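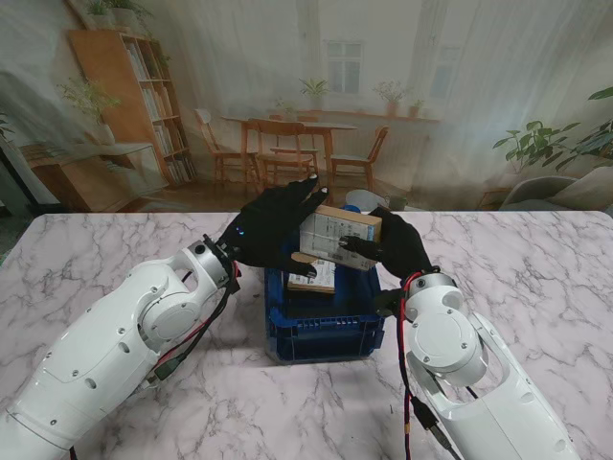 Vivorholm Crate Cell: Setup and Care

README for the two-arm parcel cell, Notdale site
Last revised 12th September

Scope

This file covers the bimanual cell that moves small cardboard parcels into and out of a crate. It is meant for whoever powers the cell up, replaces a hand, reroutes a cable or has to find out why the right arm has stopped. Training code and model weights are kept in a separate repository and are not covered. The recording format is described briefly near the end, only as far as it affects maintenance.

The cell has two nearly identical arms, left and right. Left and right are always given as seen from the base side of the table, looking toward the backdrop. The fault log, the cable labels and the config files all use the same convention. Older notes from before the May rebuild used the opposite one and should be discarded if found.

Hardware

Arms: two white arms, mounted at the near corners of the table.
Hands: two black gloved multi-finger hands, one per wrist, on metal wrist rings.
Work surface: white marble top with gray veining.
Container: blue plastic crate with slotted sides.
Parcels: cardboard boxes with printed labels and barcodes.
Backdrop: printed room interior, hung behind the far edge of the table.
Camera: one fixed camera for the overview, used for recording and for remote checks.
Control computer: one, under the table, labeled VONHOLM-A.
Power: one switched supply per arm, one for both hands, one for the computer.

The hand supply is separate from the arm supplies. Cutting power to an arm does not cut power to its hand. Anyone working on fingers or gloves must switch off the hand supply as well.

Directory layout

config/left.yaml - joint limits, home pose and hand offsets, left arm
config/right.yaml - the same, right arm
config/cell.yaml - crate position, table plane, speed caps
calib/ - dated calibration results, newest is loaded at startup
scripts/startup.sh - brings up drivers in the correct order
scripts/park.sh - moves both arms to the park pose
scripts/handcheck.sh - opens and closes each finger in turn
scripts/wristcheck.sh - rotates each wrist through its working range
log/faults.txt - plain text fault log, edited by hand

Do not edit files in calib/. If a calibration is wrong, run it again. The loader picks the newest file by name, so a hand-edited copy with a changed name can be loaded without warning.

Startup

1. Check that both emergency stops are released and that nothing is lying on the table between the arms except the crate.
2. Switch on the computer and wait for the login screen.
3. Switch on the arm supplies, left then right.
4. Switch on the hand supply. The blue indicator on the back of each hand should light.
5. Run scripts/startup.sh.
6. Run scripts/handcheck.sh and watch every finger.
7. Run scripts/park.sh before loading the first parcel.

If a hand indicator stays dark, stop at step 4. The drivers will start without the hand and report it only as a timeout, after 30 seconds, and the arm will then move with the fingers in whatever position they were left in.

The startup script needs the left arm to answer first. With the supplies switched on in the wrong order, the two controllers sometimes swap addresses. The symptom is simple: a command to the left hand moves the right hand. Switch everything off, wait, and begin again from step 3.

Shutdown

Park the arms, remove any parcel from the hands, stop the drivers, then switch off the hand supply followed by the arm supplies. The arms have no brakes on the two wrist joints. They sag when power goes, and a parcel left in the grip will drop. Keep the space under both hands clear.

Crate position

The crate sits near the center of the table, between the two arms. Both hands must be able to reach over the rim without either elbow passing its soft limit. The correct position is stored in config/cell.yaml and marked on the table by two small corner points on the near side. Place the crate against the points by hand. Do not push it into place with an arm.

Marble is slick under plastic. A hard press on one side of the crate will slide it, and after a few runs the stored position and the real one no longer agree. Check the crate against the points at the start of each session and after any fault where a hand touched the rim. A clearance check is included in wristcheck.sh and takes the crate walls into account, but it uses the stored position and cannot detect a crate that has moved.

Clean the table with a damp cloth and let it dry fully. Acid cleaners etch the stone, and the etched patches show up in recordings as changes in glare.

Two-hand grip

The standard grip for small boxes uses both hands: one hand over the top or side of the box, the other pressing from the opposite side. The box is carried above the rim and then lowered or lifted clear. A slight tilt of the box is accepted. A tilt that grows during the carry means the two hands are pressing at different heights, and the usual cause is a wrist offset that has drifted in one of the yaml files after a hand swap.

Press force is capped in config/cell.yaml. The default cap is low enough that an empty carton will not be crushed. Raise it only for heavier parcels and put it back afterward. Worn gloves slip at the default cap. Change the gloves first and leave the force alone.

Gloves

Inspect the gloves before each session. Look at the fingertips and the inner side of the thumb, where cardboard wears them fastest. A shiny patch is acceptable. A hole is not, as fibers and paper dust get into the finger joints.

To change a glove:

1. Park the arms and switch off the hand supply.
2. Open the cuff at the wrist ring.
3. Pull the glove off from the cuff, never from the fingertips.
4. Brush dust out of the finger joints with a dry brush.
5. Fit the new glove one finger at a time, thumb last.
6. Close the cuff and confirm that the indicator on the back of the hand is still visible.
7. Restore power and run scripts/handcheck.sh.

A twisted finger sleeve pulls the joint off its zero and looks exactly like a bad encoder in the log. Three hands were sent to Stefanou for repair before this was understood. All came back with no fault found.

Wrist rings

The metal ring between arm and hand carries the hand and sets its angle. The ring screws should be checked every 48 hours of running time with the small torque driver kept in the drawer. Tighten in a cross pattern. After any ring screw has been moved, the hand offset must be calibrated again, even if the hand looks straight.

Screw holes on the arm segments are not part of this check. Leave the arm screws alone unless Stefanou has asked for a segment to be opened.

Cables

Each arm carries a bundle of black and red cables from the wrist back along the arm. The bundle needs a free loop at the wrist. With too little slack the cable pulls tight when the wrist turns and the connector works loose; with too much, the loop drops low enough to catch on the crate rim.

Set the loop as follows. Run scripts/wristcheck.sh at slow speed with the crate in place. Watch the loop at both ends of the wrist travel. It should neither go tight nor touch the crate, the table or the other arm. Adjust at the first tie behind the wrist and repeat. Ties are finger tight only - a hard tie cuts into the jacket.

Replace a bundle when the jacket shows white bend marks or when the log shows repeated hand timeouts on one side. Spare bundles are in the drawer, labeled by side. They differ in length and should not be swapped.

Calibration

Run the full calibration after a hand swap, after any work on a wrist ring, after the camera has been touched, and otherwise every 300 cycles. A cycle is one parcel picked and placed. The procedure is:

1. Remove the crate and all parcels.
2. Run the arm homing routine, left then right.
3. Touch off each hand on the table plane at the marked points.
4. Place the crate on its corner points and touch off the near rim.
5. Save, restart the drivers, and run one parcel at slow speed.

If the table touch-off differs between the two arms by more than 3 mm, do not save. Check the base bolts on both arms first.

Fault table

Hand timeout, one side: check the wrist connector, then the cable loop, then the bundle.
Hand timeout, both sides: check the hand supply.
Finger does not reach closed: check for a twisted glove sleeve, then for dust in the joint.
Arm stops above crate: check crate position against the corner points.
Box slips during carry: check gloves, then wrist offsets.
Commands go to the wrong side: restart supplies in order.
Overview image shifted: camera mount has been touched, calibrate again.

Enter every fault in log/faults.txt with side, cycle number and what was changed. Entries that say only "restarted, fine" are of no use for finding a worn part.

Recordings

The overview camera stays on during runs. Recordings are stored per cycle with joint states and hand commands for both sides. The backdrop must hang flat. Maintenance runs, including wristcheck and handcheck, are tagged service and excluded from the dataset export by default.

Known issues

The park pose for the right arm passes close to the crate if the crate is turned. Lift first, then park.
The cycle counter resets when config/cell.yaml is reloaded. Write the count down beforehand.
Barcode labels with a glossy finish are slippery under new gloves. Grip on bare cardboard where possible.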